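Um Bedside Clearing Arm
Set-Up Guide for Housekeeping Teams
Section 7: Bringing the arm into a working shift

Before you start

If you have worked your way through the earlier sections, your Um is bolted to its cart, the stop button has been tested by at least two people, and somebody on your floor has already given the thing a nickname. Good. You are ready for the part we think matters most, which is fitting it into a day that was going along perfectly well before it arrived.

This section is for the people who strip and make beds, and for the shift leads who plan their rooms. You don't need to know anything about computers beyond how to use the tablet that came with the cart. Where we say "the tablet" we mean the Drornuvus screen, and where we say "the arm" we mean everything above the cart, fingers included.

The arm has one job in this release. It picks up small things that guests leave on top of a bed and puts them in a bowl, so that you can strip the bed without bending over it to gather them up. It does not strip the bed, it does not make the bed, and it does not decide what is trash. Those stay with you.

What changes for you, and what doesn't

We tried the arm at Kirier, a guesthouse with 19 rooms and a very patient housekeeping crew, and a good deal of what follows comes from what they told us over coffee. Their first piece of advice was to say out loud, before the cart ever leaves the closet, what happens to the time it frees up. At Kirier the crew agreed with their manager that nobody's room list would grow in the first season, and they wrote that on the same board as the shift plan. We would encourage you to have that talk too. It goes much better in February, when the house is quiet, than in the middle of a full week.

Your lifting and reaching will change a little. Your walking may go up, particularly in the first days, as you'll be going back to the cart to check on it more than you really need to. Everyone does this and it wears off.

Lost property changes the most. Things used to go from the bed into an apron pocket and from there to the desk, and now they will all be sitting in one bowl, in the room, with a room number on the tablet. You will still sort them by hand.

7.1 Choosing who goes first

1. Ask for two people who would like to try it. Please don't assign it to the newest person on the team as a sort of initiation, because a new person is still learning the rooms and can't tell you whether the arm is helping.

2. Give the pair their usual rooms. A familiar room makes it easy to notice when something takes longer than it should.

3. Set aside 20 minutes at the start of the shift, before 9:00 if your checkouts allow, for the practice exercise in 7.4. Do it on the tablet, with the cart parked and the arm folded.

4. Write down the names of the pair in the log sheet (form 1097, in the pocket inside the back cover). Both names go on the sheet even if one of them ends up doing most of the tapping.

NOTE: Anybody may step out of the trial at any time and go back to clearing by hand. The rooms don't care, and a person who has been let off gracefully is far more likely to come back and have another go.

7.2 Preparing the bed

5. Knock, enter, and look the room over the way you always do. If a guest is still in the room, or in the bathroom, or has left a note, leave the cart in the hallway.

6. Pull the blanket and top cover down and off the foot of the bed, slowly. You want the bottom sheet showing and whatever was lying on top of the covers now lying on the sheet. Shake nothing out.

7. Lift the pillows away yourself. Check under each one with your hand, which is still the best instrument in the building for finding earrings.

8. Take away anything sharp, wet, breakable or alive. Medicines come off by hand as well and follow your house rules for medicines.

9. Place the bowl on the corner of the mattress nearest the cart. A bowl with a wide rim is easiest for the arm to drop things into, and a dark one shows up well against pale linens. Press down lightly on the mattress beside it. If the bowl rocks, move it in a little from the edge.

CAUTION: Do not set the bowl on a folded blanket or on a pillow. It will tip the moment something heavy goes in on one side.

10. Roll the cart alongside the bed and step on both brakes. You should be able to walk past the other side of the bed without squeezing.

7.3 Running the first clearing

11. On the tablet, tap your name, then the room, then Clear Bed.

12. Stand where you can reach the stop button without stretching. For the first week we ask that you stay there for the whole run, dull as that is. Genji Nomura, who led housekeeping at Kirier through the trial, used the time to fold washcloths, and by his own account he has never been so far ahead on washcloths in his life.

13. Watch the tablet. It will mark each thing it has found on the sheet and wait for you to agree. Tap Yes for anything you would be comfortable picking up one-handed. Tap Leave It for anything you're not sure about.

14. When the arm has folded itself away, take the bowl off the bed first, before you touch the sheet. It is surprisingly easy to get into the rhythm of stripping and send the whole bowl flying, and we say so from experience.

15. Sort the bowl. Lost property goes in a bag with the room number. Trash goes in the trash.

CAUTION: Never reach over the bed while the arm is moving, even to save something from falling. Press stop, let the arm come to rest, then reach.

NOTE: Very flat things, such as key cards and phone chargers lying on edge, are hard for the fingers to get under. If the arm tries and gives up, the tablet shows a yellow mark. Pick the item up yourself and tap Done by Hand. That counts as a finished clearing and doesn't go down against anyone.

About the log

The Drornuvus screen keeps a record of what the arm did: where it reached, what it held, where it let go. It does not time the person standing next to it. We know that some managers would like it to, and Clodness has chosen to leave that out. If your house wants to measure how long rooms take, please do it the way you did before, and tell people you are doing it.

At the end of the shift the pair should sit down for a few minutes with form 1097 and write whatever comes to mind. Complaints are welcome. The most useful sheet we ever got back said only "cart squeaks, guest in the next room knocked on the wall," and the wheels have been different ever since.

7.4 The practice exercise

The tablet has a practice room built in, with a made-up bed and a made-up arm, and mistakes in it cost nothing. Open it from the main menu under Practice, choose Bed and Bowl, and turn the tablet sideways so the picture fills the screen. Drag with one finger to look at the bed from a different side. The exercise matches steps 9 through 13, so keep this guide open beside you the first time.

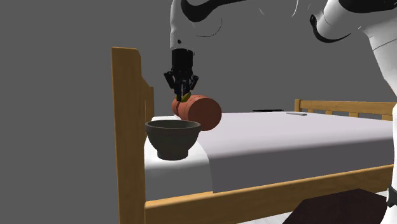 Written by Genji Nomura with the Clodness user guides team
Set-Up Guide, Section 7

Pause the exercise with the orange cylinder in the fingers and the bowl still empty underneath, and take a good look at how close together the two are. The cylinder is only a little way above the sheet. Ask your partner whether they would let go now or move first, then press play and see whether the two of you agree with the arm.

Run it again and pause while the arm is holding the cylinder. Look down toward the footboard, where there are two more small things on the sheet, a thin black one and a slim light gray one. Talk over which of them you would give a Yes and which you would pick up by hand. There is no score kept for this.

When you have both had a turn, tap Exit Practice and wait for the main menu before you take the brakes off the cart. Continue with Section 8, Cleaning the Fingers.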